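What a Shelf-Tidying Study Taught Me About My Own Cubbies

5/20/19

I have been writing these household tips long enough that friends send me anything with the word "shelf" in it, and last month Prakash Fernandes sent me the write-up of the Kirnumis study. I read the whole thing at the kitchen table with a pot of tea, and then I read it again, because under all the charts it is really a paper about putting things away! The question they asked was a simple one. If you want a robot to put household odds and ends back into an open cubby unit, does it do better when you teach it one object at a time, or when you teach it one cubby at a time?

Their method was to have a person steer the robot through the job over and over, 200 times in all, half the runs taught by object and half by cubby. Then they let it try 60 fresh tidy-ups by itself (30 each way, so it was fair) and wrote down every wrong placement and every fumble.

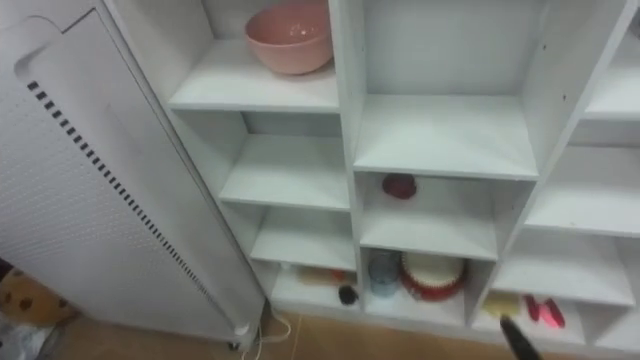 The cubby-first way won, and by more than I would have guessed. Taught by object, the robot put something in the wrong place or dropped it in 11 of its tries. Taught by cubby, it was only 2. Prakash, who has a far better head for this than I have, explained it to me over the phone this way: when the lesson is "this compartment, from this angle, this high off the floor," the reaching gets very steady, and what happens to be in the hand matters less.

Well, I went straight to the hall and tried it on my own Monach unit, and I have a few things to pass along.

Work one cubby at a time. Start at the top left, finish it, and only then go to the next. I used to carry the toys round looking for the toy places, then the hair things, and I was up and down like a jack-in-the-box.

Do the bottom row last, and sit on the floor for it. The low cubbies took the most practice runs in the study, and my knees agree.

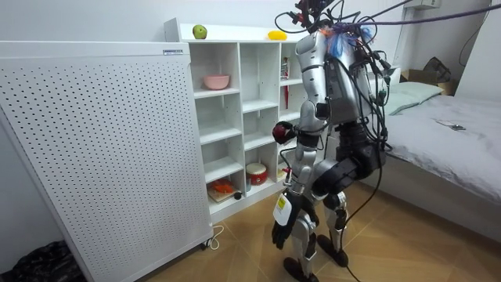
The robot at the shelves, with something small in its right hand.

Leave some compartments bare. The write-up says that crowded cubbies caused most of the fumbles, small things knocking into other small things on the way in, and I believe it. A spare space or two gives you somewhere to set down whatever you moved to get at the thing behind it. (Try telling that to my husband, who sees an empty shelf as an invitation.)

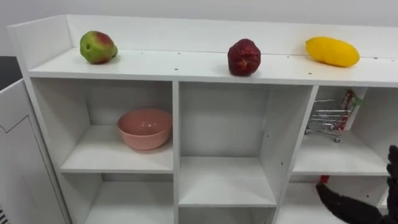 Small, light things are the ones worth planning for. Michalski's older paper, which the Kirnumis people mention near the end, found the same trouble with anything that rolls or tips, and suggested giving each of those a wide landing spot with nothing beside it. A bowl can have a cubby to itself, like the pink one here, and fruit does nicely along the top if you space it out the way the green, red and yellow pieces are. I tried that with my own pears and I could pick one up without setting the rest going. If your unit has no lip at the back, a strip of felt does the trick, and you can cut it from an old placemat.

I gave the cubby-by-cubby method a fair run, and it has held up even with the grandchildren visiting. We plan to try it on the Funik pantry rack in August, when the jam jars come in, and I will let you know how the bottom shelf goes.

Related tips
Felt strips and other quiet shelf liners
Cleaning scuffs off white boards
Where to keep fruit in a small kitchen
Getting the pantry rack ready for jam season
Sorting the toy box in one afternoon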